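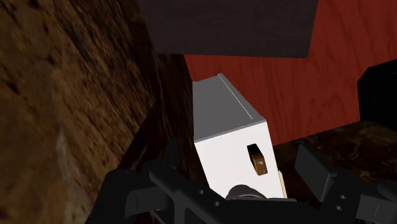
White box, close up

gagnon_86: Moved our checking to Fernthorpe Credit Union in February. They charge $8 a month if you drop under $560. Is that normal?

seterline: Normal enough. Mine is $14.

nola_b: I disagree. Plenty of places charge nothing. I'd leave.

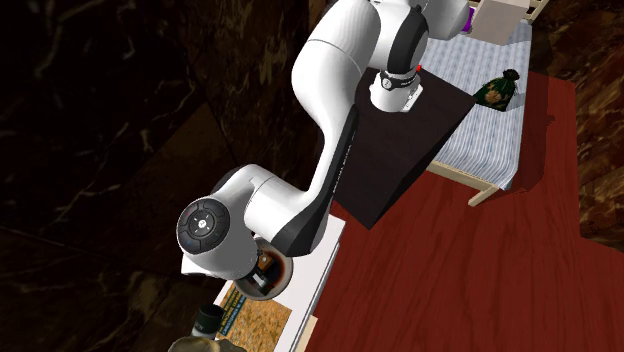

gagnon_86: Does the $560 have to stay in there every day of the month?

seterline: It goes by the lowest daily balance, so one day under it gets you the fee.

nola_b: Mine used the average. Read the fee sheet.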